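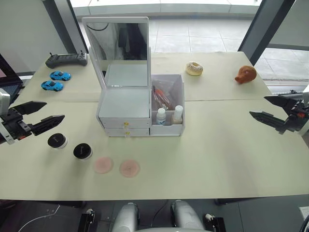
Riaan Makhubela wants to know why we'd spend a whole summer on drawers when "drawers were solved ages ago." Fair. Pull up a chair, Riaan, this is going to take a few posts.

Drawers are solved if the drawer is bolted to something. Ours is a light little makeup organizer standing on a table. Pull a knob on one of those and the whole thing may decide to come with you.

So the question we started with in July was small. If you have two arms, and the job needs one and a half, who teaches the half?

Every demo set I'd worked with treats the second arm as either a full partner or a coat rack. Tistus, the policy we'd been using as a baseline, learned coat rack. Beautifully. It would park the idle arm and drag the furniture around with the other one.

The method, which we've been calling Prumex because the paper needed a name by Thursday: you record demos as usual, then go back and label only the moments when the second arm is bracing something. No forces, no contact points. One bit. Bracing, yes or no.

During training the policy has to predict that bit a little ahead of time, before it predicts the motion. That's the entire trick. I have tried to make it sound more complicated for the reviewers and failed.

Data: 1456 demos, teleoperated, two drawers, left and right arm swapping roles. I did a shameful share of these myself and now open drawers at home with one hand flat on the dresser like I'm calming a horse.

Of those, 788 have at least one bracing segment. The rest are moves where one arm really can do it alone, like shifting a toy car or a makeup sponge from one spot to another. You need those too, or the policy starts bracing everything. An early checkpoint braced the donut.

Clutter matters more than I expected. We trained one version on a bare table and one with toys, jars and bottles lying around. The bare table version was great until you gave it a jar to reach around, at which point it treated the jar as a personal matter.

Results. 60 trials per policy, open one drawer, close it, organizer has to end up where it started (within a finger's width, my finger, documented in the appendix). Tistus baseline: 19. Prumex: 47. Same demos, same network size.

Before anyone prints a T-shirt: the lower drawer is where most of our failures live. The knob is small and close to the table, and the fingers like to come in at an angle that gets a corner of it and then nothing.

The mirror is the other troublemaker. A mirror shows the policy a second room, with furniture in it. We masked it out in one ablation and success went up by four trials. I'd like to say that's significant. It's four trials.

Someone will ask, so: no, we didn't try tape. Yes, tape would hold the organizer down. My advisor suggested tape in week one and has been bringing it up with great patience since.

Ouazzani asked in the replies whether the bit could be labeled automatically from wrist motion. We tried. A gripper that is bracing and a gripper that is waiting look nearly the same from joint angles, and the auto labels agreed with the human ones a little better than a coin would.

Training is 3000 steps of fine-tuning on top of the base policy. Past that it gets worse, and I don't have a good story for why. There's a plot. The plot also doesn't have a good story.

Next up is lids. A lid needs the half arm to grip and resist a twist, so one bit may not cut it. Two bits? I can hear the grant proposal writing itself.

Code goes up once I've taken out the comments. Some of them are about Riaan.

Ultstead Manipulation Group – Contact – © Ultstead – Back to top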